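Vunenlow Home Energy list
Subject: Re: draught proofing, is it worth it on a pension?
Posted: Oct 23, 2024

Sorry for slow reply, been up and down the loft ladder all week and the phone was downstairs for most of it.

You wrote:

> Hello all. New to the list. Retired in the spring, three bed semi, gas boiler,
> double glazing but old. Bill last year came to £2,824 for gas and electric
> together, which frightened me. My daughter says get a heat pump. My neighbour
> says don't touch one. Before I spend any real money I'd like to know if the
> small stuff makes a difference. Draughts, curtains, that sort of thing. The
> hall is the worst, you can feel the air coming under the front door. Also is
> it worth turning radiators off in rooms I don't use? And has anyone had the
> Nevis people round for a survey?
> Thanks in advance.

Right. In no particular order.

Small stuff first, yes. Do it before the survey, not after, or they'll only tell you to do it and charge you for saying so. Front door: brush strip along the bottom, rubber seal round the sides and top. Measure the gap before you buy. I didn't, bought the thin one, door rattled just as before, had to go back. Letterbox wants a brush or a flap on the inside as well. Keyhole cover costs next to nothing.

Floorboards if you've got bare ones. I used the squeezy filler in the back room and it cracked by December, so next time I'd use the strips you push down between the boards. Takes longer. Knees not what they were.

Chimney. You don't say if you have one. If it's open and you don't light fires, that's a hole in your house the size of a dinner plate. Chimney balloon or one of the wool ones on a stick. Leave a note in the grate so whoever comes after you doesn't light a fire under it! Don't block up air bricks or the vents on windows though, and if you have a gas fire leave that chimney well alone and ask a registered engineer.

Carrier bags stuffed with old jumpers do for the gap behind the loft hatch while you wait for the proper foam. 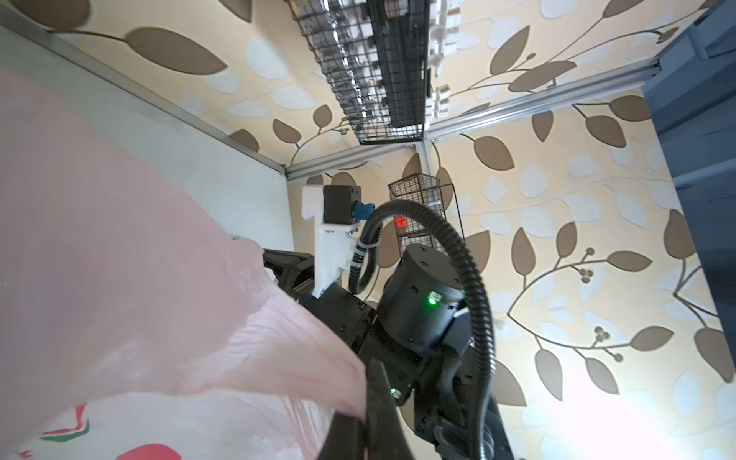 Pink plastic bag, printed at the bottom.

Anyway. Curtains. Lined ones, and make sure they stop above the radiator, not hanging over the front of it. Mine hung over for years and I was heating the window. Shortened them to sit on the sill. A curtain across the inside of the front door is good too if you've room for the pole, get the sort that lifts as the door opens. Charity shops are full of heavy curtains, nobody wants them, take a tape measure.

Radiators in empty rooms. I'd turn them down, not right off. Put the valve on the frost mark or on 1 and keep the door shut. We had the box room off completely one winter and the back of the wardrobe went black with mould, whole side had to be scrubbed and two coats thrown out. So a bit of warmth and open the window for ten minutes when it's dry out.

Boiler. Look at the flow temperature, not just the room stat. If it's a combi you can usually turn the heating side down yourself, there's a dial or a button with a little radiator on it. Ours was set as high as it would go from the day it was put in. Turned it down to the 50s, house takes longer to warm up but stays even. If you've a hot water cylinder DON'T turn that below 60, different thing, it's to do with legionella.

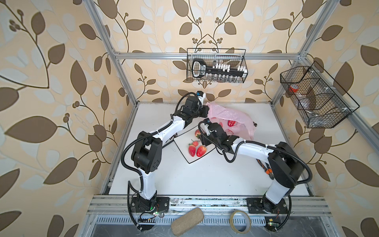 Loft next and then I'll stop. How deep is what's up there? Ours was 52mm when I finally put a ruler in it, and squashed flat where the suitcases had been. It's meant to be 270. Rolls were on offer so I got 26 of them in the end over two trips, car full both times, could not see out the back. Wear a mask and long sleeves. Leave a gap at the eaves so the air gets through. Lag any pipes up there and the tank, but not under the tank, let the warmth come up from below or it'll freeze. And if there are downlighters poking up from the bathroom you need the caps over them, ask an electrician if not sure.

Do check whether you can get it paid for before you buy anything. Some people on certain benefits get loft and cavity done for nothing and it's easy to miss. Pension credit opens a lot of doors, even a very small award of it. Ring the council and ask for whoever does energy, they'll know what's running at the moment. It changes.

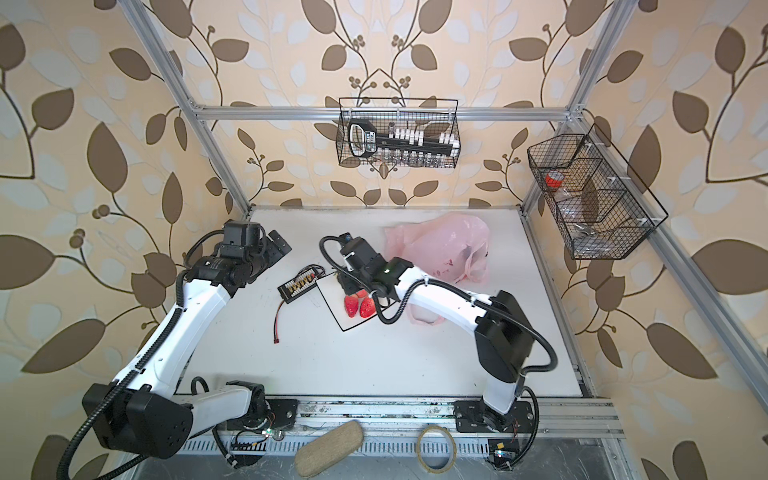
Nevis. Yes, had them. Polite, on time, took their shoes off. Report was 21 pages and the useful bit was on two of them. They did find the cavity was only filled on one side of the house which I'd never of known. Uddin did next door's and theirs was shorter and cheaper and said much the same, but no thermal camera. If you only want to be told what to do first I'd go Uddin. If you're seriously thinking heat pump then Nevis as they do the room by room heat loss, and you'll need that anyway.

Heat pump, I've not got one so won't argue with your daughter. Get the draughts and loft sorted, see what one winter costs you, then look at it.

Last thing, the Ustix plug-in meter. Someone on here was lending theirs round, it's worth asking. Tells you what each thing is using. Our old chest freezer in the garage was eating money, up to a third of the electric in summer, and all it had in it was bread and a bag of peas. Gone now.

Read your meters same day each month and write it down on paper. I keep mine inside the cupboard door with a pencil on a string.

Must go, boiler man due and I haven't cleared the airing cupboard. If you post the make of your boiler I'll look up which dial it is.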